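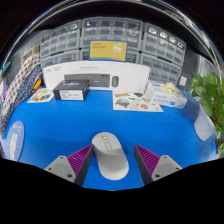 Call for participants: grip-slip fault study, Sirnden test bench

Sirnden is looking for 8 operators to help reproduce a fault in its hand-held gripper. In December the fingers began to lose small, smooth objects partway through a lift. The force log showed a normal grip each time, so the software raised no alarm. A computer mouse was dropped in nearly 100 of 200 lifts. The cause has not been found. Wear in the finger ribs and a late trigger reading are both under review.

Duties
Pick up and set down desk items with the tool, 200 lifts per session. Call out every slip, including small ones. Stop at once if a finger sticks or closes without the trigger - this has happened on one unit and is being treated as a safety matter.

Requirements
Full use of both hands. No recent wrist or finger injury. Past work with grippers is useful but not required. Safety glasses are supplied and must be worn.

Sessions are paid and held at the Povside site. To apply, write to Gualtiero Sala with your hand size and free hours.

Contact | © Sirnden | Back to top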